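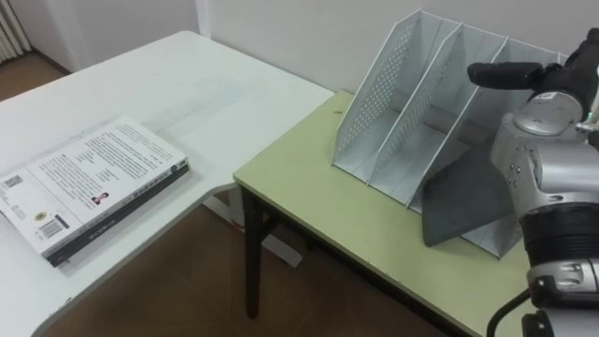

Ticket 165: Tables in the reading corner don't sit flush, holder slides
Opened by: Ishbel Gunn
Assigned to: Larysa Romaniuk
Status: Open (again)

12 December 2018, Ishbel Gunn
Returns pile up on the white table and are meant to go into the grey file organizer on the green one. The green table is lower, so whatever gets pushed across drops at the join. Tirkton's setup sheet calls the pair "modular." I have my doubts.

Larysa Romaniuk
Have you tried raising the feet on the green table? Sheet says 12 mm of travel.

Ishbel Gunn
Tried it. Wound out all the way and it wobbles. Still lower.

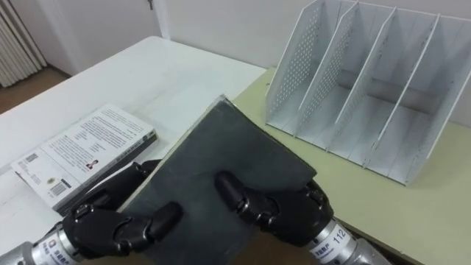 I also don't buy that the organizer stays put on its rubber pads. I leaned on it with one finger and it moved. Fukora may well have tested it on a desk somewhere, but they didn't test it on this one.

Larysa Romaniuk
Zoia suggests non-slip mat under the organizer and a clamp across the join. Closing as resolved.

Ishbel Gunn
Reopening. No mat has arrived and a clamp won't fit past the curve of the white table. 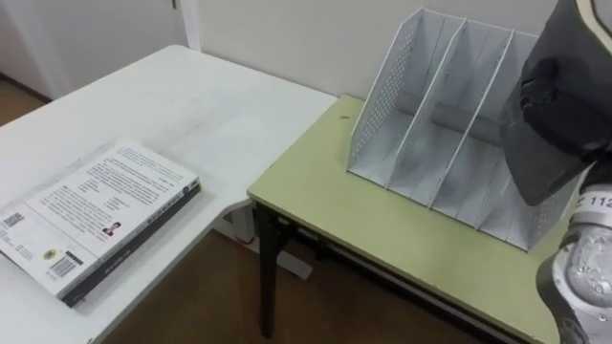

Sorting is the other half of this ticket and it got skipped. Zoia's rule was one layer only, spines out, scan and shelve. I'd like to know who follows it. There are two books stacked by the front edge of the white table, the upper one back cover up with the barcode showing, so that one can be scanned and the one under it can't. Please order the mat, colour doesn't matter, and leave this open until I've pushed on the organizer myself.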